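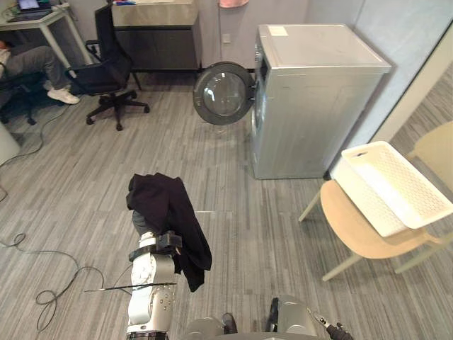
Black garment

From: Kyu-ri Seo
To: Zindstead clothing swap list
Date: 26/05/2025
Subject: Re: Leftover bags and the sizing rails

Si-eun Kwak wrote:

> Can someone confirm what happens to the bags left over from
> January? Lies says there are 26 still in the back room at Ackah
> Street and the hall wants the space. Also, are we keeping the
> rails by size or going back to sorting by type? I had three
> people ask me last time where the coats were and I couldn't
> tell them.

The bags first. I went through them with Hyun-seo on the way home from work. Most of it is fine to put out again. Nine bags were winter coats and heavy sweaters, and I would hold those until the fall swap. They are at my place now, in the hall closet, so the back room is already partly clear. The rest can go out at the next swap, and whatever doesn't move goes to the textile bin behind the library. I don't want to store anything through a second round.

Two bags had damp in them and I threw those away. Please tie the bags at the neck when you put them in that room. The outside wall gets wet.

On the rails, I'd go back to sorting by type. Size labels were a nice idea but half the labels are missing or wrong, and a 42 in one brand is nothing like a 42 in another. Coats by the door, then pants, then shirts and dresses, kids' things on the tables at the far end. People can check the size themselves.

Black clothes are a separate headache. They all look alike in a pile and they pick up lint from everything. If you have black T-shirts or leggings to bring, turn them right side out and fold them with the label showing – it saves a lot of digging.

Tokens stay the same, one per item, two for a coat. We gave out 122 last time and got most of them back. If you have any in a coat pocket, bring them.

Lies, can you ask the hall if we can get in half an hour earlier? Setting up the rails took longer than we had.

I still need one more person for the door. Si-eun Jin has the first hour.

Kyu-ri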